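作業ノート 2026年2月7日 工房の棚板整理と端材の仕分け

朝から棚板の片づけ。前から気になっていた奥の板置き場に、やっと手をつけた。去年の7月に棚を組み替えたとき、余った板を「あとで見る」と書いた紙を貼って立てかけておいたやつです。あとで見るの「あと」が今日になった。半年以上かかってるじゃないか、と自分でも思うけれど、まあ見たのでよしとする!

最初にやったのは全部引っ張り出すこと。奥のものから出したいのに、手前に長いのが斜めに噛んでいて、一枚抜くと隣が倒れてくる。板って立てておくと勝手に仲良くなるというか、角同士が引っかかって動かなくなるんですよね。結局、手前から順番に床へ寝かせて、通路がしばらく板で埋まった。通りたかった人、すみませんでした。迂回してくれて助かりました。

出してみて分かったこと。いちばん下の段にあったものは、下端がけっこうやられている。床に直置きだったので、掃除のたびに水気を吸っていたんだと思う。角が膨らんで、爪で押すとぽろぽろ崩れるところもあった。パーティクルボードはこうなるともう戻らない。膨らんだところだけ切り落とせば使えるかなと思って一枚試したら、切り口のすぐ内側もまだ柔らかかったので、もう少し深く切った。結果、ずいぶん小さい板になった。小さいけど、引き出しの底の補強くらいにはなりそう。

反りの確認は、いつもどおり定盤代わりの作業台に置いて、四隅を順番に押す方法。かたかた鳴るやつは反っている。2ミリまでの浮きなら棚に使うことにして、それより大きいのは短く切って使う山へ。この基準は前に自分で決めたはずなのに、メモが見つからなくて、今日またここに書いておく。次に探すときは「反り 基準」で検索すること(未来の自分へ)。

寸法の書き込みも直した。古い鉛筆書きが薄くなっていて、331なのか337なのか読めない板があり、測ったら331だった。幅の話です。以前この幅で仕切りを何枚か切ったときの残りだと思う。棚の奥行きに対して少し足りないので、そのときは前側を引っ込めて取り付けたのを思い出した。あの仕切り、まだ使っているけれど、前が引っ込んでいるおかげで指が入りやすくて、けっこう評判がいい。偶然の産物。次に作るときもこの寸法でいきたい。

書き込みは今後、鉛筆をやめてマスキングテープに油性ペン、にします。テープは板の木口ではなく面の右上に貼る。木口に貼ると立てたときに見えて便利なんだけど、出し入れのたびに擦れて剥がれる。今日も剥がれたテープが床に何枚も落ちていて、どれがどの板のものか分からなくなっていた。右上といっても、立てる向きが決まっていないと右上も何もないので、長い辺を縦にして、きれいな面をこちらに向けたときの右上です。細かい話ですみません。

昼前に一度、全部の板を乾いた布で拭いた。粉がすごい。拭いた布を外ではたいたら風下に自分がいて、頭から粉をかぶった。掃除機で先に吸ってから拭くほうがいいです。掃除機の細いノズルがまた行方不明だったので、見かけた方は流しの横のフックに掛けておいてください。

仕分けの山は次のようにした。

そのまま棚に使えるもの。入口に近いほうのラックへ。反りが小さく、角が生きていて、両面とも大きな傷がないもの。

切って使うもの。作業台の下。ここは長さがばらばらでもいいけれど、台の脚より外へ出さないこと。前につまずいた。

治具用。小さくても平らなもの。箱に立てて入れる。

処分。膨らみがひどいもの、ネジ穴だらけで新しいネジが効かないもの、カビっぽい匂いのするもの。匂いはだめです、隣の板に移る気がする。気のせいかもしれないけど、気になるのでまとめて出します。

Kaniirerの、じゃない、Kanirerの棚受けも一緒に出てきた。ずっと探していたやつ!板と板の間に袋ごと挟まっていて、そりゃ見つからないわけだ。Howladerの金具箱の隣が空いていたので、そこに入れてラベルを付けた。ネジも袋に入ったままだったので、今度の棚直しはこれで足りるはず。買い足しの一覧から棚受けを消しました。

午後は残った板の受け渡しと、運び終わったラックの見直し。厚い板は二人で持つと楽だけれど、薄いのはかえって一人のほうがいい。二人で持つと歩幅が合わなくて真ん中がたわむ。一人で、下の縁を指で巻くように持って、体に少し寄せるのが安定する。気をつけるのは、縁が毛羽立った古い板。素手だと細かい木くずが刺さるので、手袋か、先に紙やすりを一往復。私は両方さぼって親指に刺さりました。毛抜きは救急箱の上の段にあります。

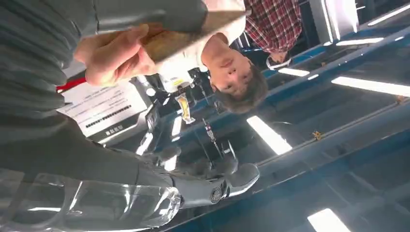
カテゴリ:板材・棚まわり

木の板の縁に指をかけて持っているところ。明るい茶色の、薄くて平たい板で、表面はだいぶ使い込んだ感じ。こういう見た目の板がいちばん判断に迷う。傷んで見えても芯がしっかりしていることがあるし、きれいに見えて裏がだめなこともある。なので、面の見た目で決めずに、縁を触って、軽く叩いて、それから作業台で反りを見る、の順でやる。叩いたときに鈍い音がするのは中が緩んでいることが多いです(自分の耳調べ)。

縁の仕上げについてもう少し。削りすぎると角が丸くなって、仕切りの溝に入れたときに遊びが出る。毛羽を取るだけなら細かい紙やすりで撫でる程度で十分。荒い番手で一気にやりたくなるけれど、古いパーティクルボードは粒ごと持っていかれるので我慢する。木口テープを貼り直す場合は、古い糊を先に落とすこと。今日は一枚だけ貼り直してみて、端が少し浮いた。アイロンの当て方が弱かったのかもしれない。明るいところでもう一回見て、だめなら剥がしてやり直す。

ラックに戻すときは、下に10ミリ厚の角材を渡して、床から浮かせた。これだけで掃除の水が直接触れなくなる。本当は半年前にやっておくべきだったやつ。角材は滑り止めシートの上に置いてあるだけなので、板を強く押し込むとずれます。そっとお願いします。固定するかどうかは、しばらく使ってみてから決めたい。

立てかける角度も少し寝かせ気味にした。前は垂直に近くて、一枚抜くたびに残りが手前へ倒れてきたから。寝かせすぎると今度は反りの原因になるので、ほどほどのところで。ラックの横木に紐を一本渡して、手前側の押さえにしてある。紐は片側だけ外せる結び方です。外したら戻してください。私もたぶん忘れるので、気づいた人が戻す方式で。

Soddenの棚の見積もりに必要な板のことも、ついでに確認した。長さ136センチのものが要るのに、手持ちは短いのばかり。継いで使う案も考えたけれど、真ん中に荷重がかかる段なので継ぎたくない。ここは新しく買う。厚みは今ある棚板に合わせたいので、買う前にもう一度ノギスで測ること。前回メジャーで測って微妙に合わず、棚受けとの間に紙を挟んでごまかした苦い思い出があるのです。

Clokoの作業箱の仕切りは、治具用の山から取れそう。溝の幅を測ってから切る。急ぎではない。

残っていること。処分の板を縛る。細いノズルを探す。浮いた木口テープの再確認。新しい板の厚みを測って発注。作業台の下にまだ短い板が残っているので、次に台を動かすときに一緒に見る。通路は全部空けました。床の粉は掃いたけれど、ラックの裏側には手が届かなかったので、次回、長いほうきを持ってきてからやります。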